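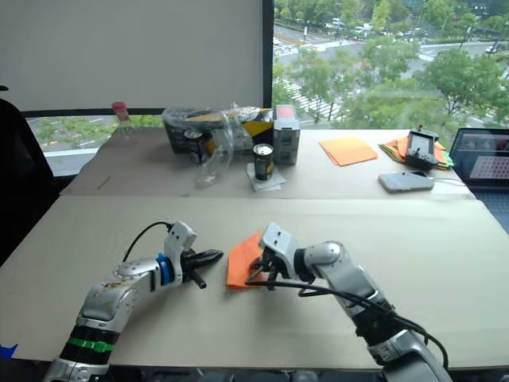

Noeline Kerslake asks whether the folding demonstration can be run for a visiting group without a full technical team present, and whether the steps could be set down in one place. They are given below in the order in which the host should follow them.

Running the Folding Demonstration for Visitors
Farquharson Robotics Laboratory, Visits and Open Days
Last updated Jan 30, 2024

Scope

These instructions apply to the two-arm folding demonstration on the Brivine bench. They do not cover the Grikel mobile platform, which has its own page. Hosts must have completed bench induction before leading a visit. A second inducted person must be in the room whenever the arms are powered.

Before the group arrives

1. Confirm the booking. No more than 35 visitors may be admitted to one session. Larger parties are divided and shown in turn.

2. Collect the bench key from room 689 and sign the log. The key is returned on the same day.

3. Clear the area the arms will use and check that no cable lies across it. Items on the far part of the table may stay where they are, provided that both arms can complete the rehearsal path without reaching them.

4. Set out the material for folding. Light colors are hard to see against the tabletop from the back row. Orange is preferred.

5. Put down the floor tape. Visitors stand behind a line 1,890 mm from the front of the bench. Small children may be brought to the side position, with an adult.

6. Start Relik on the bench computer and load the profile named "visit." This profile holds the arms to reduced speed. Hosts may not raise the limit, even at a visitor's request.

7. Run the sequence once from beginning to end. If either arm stops, clear the fault and run it again. Two stops in rehearsal mean that the recorded version is shown instead.

Leading the session

Begin with the arms at rest. Introduce yourself and the second inducted person, point out the emergency stop, and state plainly that it may be pressed at any time by either of you.

Ask the group to watch the tips of the fingers before you start the sequence. Most first-time visitors look at the elbows, where the movement is largest, and miss the grasp altogether.

Start the sequence and remain silent for the first fold. Explanations are better received once the group has seen the arms work through a fold together.

Pause when the grippers meet at the fold. Visitors often ask at this stage how each arm knows where the other is. A suitable answer is that the two arms share one set of measurements, taken before the session, and that the cameras supply the rest.

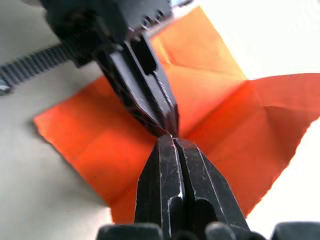 Photo: Ruairi Drummond, Farquharson Robotics Laboratory. May be reproduced with credit.

At close range the fingers show scratches and worn edges. Hosts may mention this if asked – finger wear is entered in the maintenance log and is checked before each term.

Resume the sequence and let it run to the end. Should the material slip, allow the arms to finish or stop them from the Relik panel. Do not reach in to correct it by hand. A missed fold may be explained to the group as it stands, and many hosts have found that it leads to the best questions of the visit.

Allow ten minutes for questions. Questions about funding or about partner organizations are referred to the visits office.

After the session

Return both arms to the rest position, close the "visit" profile and switch off at the bench, in that order. Lift the floor tape. Enter the number of visitors and any stops in the log, with the time of each. Used folding material is kept for practice unless it is torn.

Hosts leading a demonstration for the first time should ask to observe a session beforehand. Requests are sent to the visits office, and places in January are limited.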